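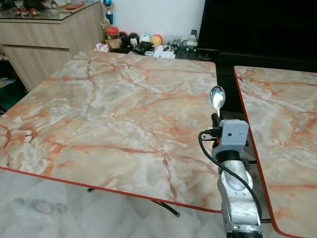

Faraji Were thinks I have this backward. In a reply to my last column he wrote that a dog is an animal first, that animals look after their own weight when given the chance, and that people like me have turned supper into a math problem. Leave the bowl down, he said, and the dog will work it out.

I have heard this in one form or another for as long as I have kept dogs, and I used to believe it. My first two ate from a bowl that was never empty, and both stayed lean until they died. I took that as proof. Then I had a third, a beagle cross named Bodham, who lived in the same house with the same bowl and the same food, and who was badly overweight before he turned three. He didn't work anything out. He ate what was there, went to lie down, and came back when he heard the bag.

So my view now is that most pet dogs should be fed measured meals, at set times, and that the bowl should be picked up when the meal is over. I don't think this is a matter of taste. I think leaving food down all day is a habit that suits the owner, and we have gotten used to calling it kindness.

The argument from nature is the one I hear most, and it is the weakest. A wild animal's food supply goes up and down. It has to walk for its dinner, often a long way, and many days it doesn't get any. A pet dog in an apartment has a heated floor and a bowl eight steps from its bed. There is nothing natural about either arrangement, whether you measure the food or pour it from the bag. If we are going to run every other part of the dog's life, from when it goes out to who it is allowed to meet, it seems odd to get modest about the food.

The second argument is better. Some dogs do fine with free feeding. That's true, and I owned two of them. If your dog is at a good weight, your vet is happy, and there is only one animal in the house, I am not going to come to your kitchen and take the bowl away. But you don't know which kind of dog you have until the weight is already on, and it is much slower coming off than going on. With Bodham it took the better part of two years. He was hungry for a lot of it, and he let us know.

The part that changed my mind for good was a different matter, though. It was noticing when a dog is sick. A dog that gets two meals a day and leaves one of them has told you something by breakfast. A dog that grazes can be off its food for a day and a half before anyone in a busy family sees that the level hasn't dropped, and with two dogs sharing you may not see it at all, as the other one will cheerfully cover for it. My current dog, Dridia, skipped an evening meal last October. She had never done that. By the next morning we were at the clinic with a cracked tooth that she was otherwise hiding very well. With the old bowl I would have found out when her face swelled up. 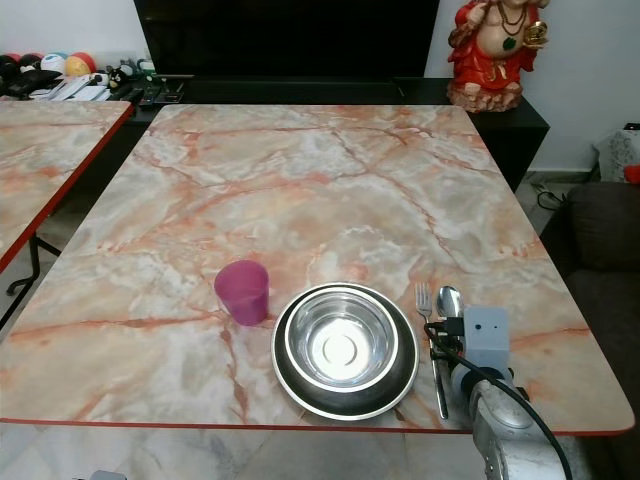

Measuring doesn't have to be fussy, either. I use a cheap kitchen scale. Before that I used a scoop, and I was surprised by how far off I was. A scoop filled by my wife and a scoop filled by me were not the same meal, and neither of them was what the scoop claimed to hold. For a big dog the difference may not matter much. For a small one it can be a good share of the day's food. Dridia gets 90 grams in the morning and the same at night, and it takes less time to weigh it out than it does to find her leash.

The number itself should come from your vet, or at least start there. The chart on the bag is a place to begin, but it can't know whether your dog is neutered, how old it is, or whether its exercise is a run in the hills or a trip to the mailbox. Two dogs of the same weight can need quite different amounts. When Bodham was at his heaviest we were giving him around 1,000 calories a day once I finally added everything up, and the vet wanted him on 700. The gap wasn't in the bowl so much as in everything else – crusts, cheese, the biscuit after a walk, the second biscuit because my son didn't know about the first.

That is the part owners get angry about, and I understand why. Handing a dog a treat is one of the pleasant things in a day. I haven't given it up. What I do is take a small handful out of the morning's food and keep it in a jar by the door, and that is what she gets when she comes in or sits when asked. She seems as pleased with it as she would be with anything from a fancy packet. When the jar is empty, it's empty, and the whole family can see that.

There are people for whom set meals are hard. A nurse on long shifts can't be home at five every day. My neighbor Tsang drives a truck and is sometimes gone for most of 24 hours, with his sister coming by to let the dog out. He uses a timed feeder, one of those with a lid that swings open, and it works well enough. It isn't perfect. A machine won't notice that the dog has turned its nose up at the food. But his sister looks at the tray when she comes in and sends him a text, and between them they have it covered. The time doesn't need to be exact to the minute, and I'd say it is better if it isn't. A dog that is always fed at six on the dot will be standing on your chest at ten to.

I should say where I'm less sure. Puppies need more meals than two, and I would follow the breeder or the vet on that and not a columnist. Very old dogs sometimes eat so little that you are glad of anything they take at any hour, and in that case leave the bowl down with my blessing. Dogs with diabetes or bad kidneys have their own rules. And cats are another subject. I have kept exactly one, a large gray animal named Zurkberg, and he trained me more than I trained him.

Were ended his reply by asking whether I would like to have my own dinner weighed and taken away after 20 minutes. No, I wouldn't. But I can read a label, I can buy a bigger pair of pants, and I can tell a doctor where it hurts. My dog can't do any of that. She eats what I put down, and if she gets fat, I'm the one who did it.

If you want to change over, do it slowly. Put the usual amount down in two parts, leave each one for half an hour, then pick it up without a fuss. Most dogs will skip a meal or two at the start, expecting the bowl to come back. A healthy adult dog will usually catch on within a few days, but if yours goes a full day without eating anything, call the vet. Weigh the dog when you begin and again a month later, and write both numbers on the calendar. We do ours on the bathroom scale, with me holding her and my wife reading the dial, and then me again on my own.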